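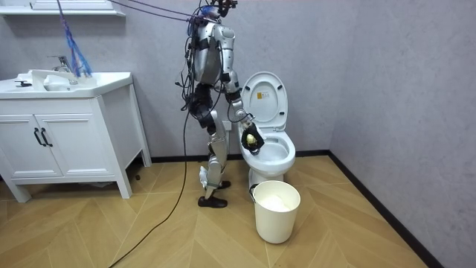
Nabila Bensaid found the rim easier to judge than anything else in the room, and said in her written comments that she would have scored it twice if the sheet had allowed it. Mostafa Sqalli disagreed. In his view the rim gets attention from everyone who cleans a toilet, and the scores for it tell us little about how the rest of the bathroom was treated. Both comments were made before the scores were compared, and we come back to them in Section 4.3.

Figure 3. Toilet and vanity cabinet in a small bathroom, with a pale-yellow object held over the bowl.

4.2 Order of work in small bathrooms

The bathrooms in this part of the study are small, with the toilet and the vanity cabinet close together (Figure 3). In a room of this size the order of work matters more than it does in a large one. Whoever is cleaning the toilet stands on the floor that still has to be mopped, and within reach of a countertop that may already be done. We therefore recorded the order in which surfaces were cleaned as well as the result on each surface.

We looked at 493 cleaning sessions in 18 homes. Each session was coded for four surfaces: the sink and countertop, the outside of the toilet, the rim and bowl, and the floor. A surface was coded as started when a cloth, sponge or brush first touched it, and as finished at the last contact before the floor was mopped. Sessions in which the floor was not mopped were kept, with the end of the session used in its place.

The most common order was sink, toilet, floor. The second most common began with the toilet and went on to the sink. Households that began with the toilet usually kept a separate sponge for it. Households that began with the sink were less strict about this, and in several homes the same cloth was used on the faucet and then on the toilet lid. We did not correct this during the study.

Residue was scored on the Thoroddsen sheet, which runs from 0 (no visible residue) to 12 (heavy residue over the whole surface). The two raters worked separately and did not know the order of work. They agreed closely on the countertop and the rim. Agreement was weaker on the floor behind the toilet, where the light was poor in most of the homes - one rater used a flashlight there and the other did not.

4.3 The rim and the base

Rim scores were low in nearly all sessions, whatever the order of work. This fits Sqalli's comment. The base of the toilet, where it meets the floor, was a different matter. It was often left out when the toilet was cleaned and then passed over again by the mop, which could not get into the narrow gap beside the cabinet. Scores for the base were best in homes where the outside of the toilet was wiped from the top down and the same cloth was carried on to the floor around it.

Bensaid's point also holds in one respect. When a rim score was high, the other three surfaces tended to score high as well, so a poor rim can be read as a sign of a hurried session. A good rim cannot be read the other way. For the comparison of sponges and brushes in Section 5 we therefore use the base score as the main measure and report the rim score beside it.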